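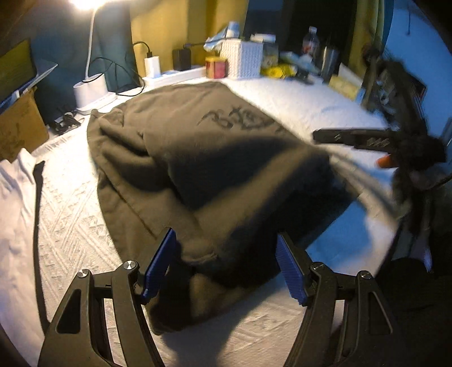
The blue finger pads, open over a hooded sweatshirt on the bed.

I had been looking forward to the Fidamex open day since July, and I will admit I drove up mostly for the gripper. Fidamex makes a lot of things (conveyor guards, label feeders, a very good little turntable), but the one people in my club keep talking about is the Vudeo, the handheld gripper that lets you do a chore yourself and keep a record of the motion for a robot arm to learn from later. It rents for 86 dollars a week or sells for 970, and I wanted to hold one before I spent either.

The shop is on Van Dusen, behind the tile warehouse. Parking is easy if you go around the back, and there was coffee. Emmett Hutchins, who designed the jaw linkage, gave the first talk, and he is a man who really loves a pivot screw. He passed around three older versions of the arms so we could feel where they had cracked. The current ones are black with a triangular cutout and curved struts, much stiffer than I expected for how light they feel in the hand. You squeeze, the two sides come together evenly, and the blue pads at the ends do the work. I must have opened and closed it 20 times before I handed it to the woman next to me, and she did the same thing!

After the talk we split into groups for the hands-on part. Mine went with Otis Mahmoud, who runs the home trials, and we started with clothes. I was glad about that. Anybody can pick up a wooden block, but a sweatshirt slides, folds under itself and never lies the same way twice. Otis told us to forget about speed and to come straight down on a ridge in the fabric, with the pads open wider than you think you need. My first try I came in flat and got nothing at all. The second time I pinched a good thick fold and lifted the whole thing, hood and all, and I may have cheered.

What surprised me was how quickly it stopped feeling like a tool. By the fifth or sixth lift I was reaching for the sleeve without planning it, the way you would with your fingers. The ridges on the pad help a lot with cotton. They do less for slick material — a rain jacket got away from me over and over — and Otis said a softer pad is in the works but would not say when.

We moved on to kitchen things after that. Cups are easy. Flat lids are awful, and I never did get one off the counter without dragging it to the edge first. A retired machinist in our group figured out that you can tip the wrist and slide one pad under, and after that we all copied him.

Two gripes. The squeeze handle is sized for a bigger hand than mine, and after a long turn with it my thumb was sore. There is a smaller handle, but it costs extra and they had only one in the building, so there was a line for it. Also, the setup software, which they call Umum, wants you to redo the calibration every time you change the pads. It takes a couple of minutes and the instructions are clear, but if you are swapping back and forth all afternoon you will get tired of it. Emmett wrote that down when I brought it up, for what it's worth.

The rental comes with a hard case, a spare set of pads and a phone number that somebody picks up (I tried it from the parking lot). There is a deposit of 200 dollars, which you get back when the case comes home complete.

I put my name down for a week. My plan is laundry first, all of it, towels included, and then the drawer where we keep the plastic containers. If anyone from the club wants to come over and take a turn, send me a note and bring a sweater you don't mind having dropped on the floor.

Posted 2018-09-29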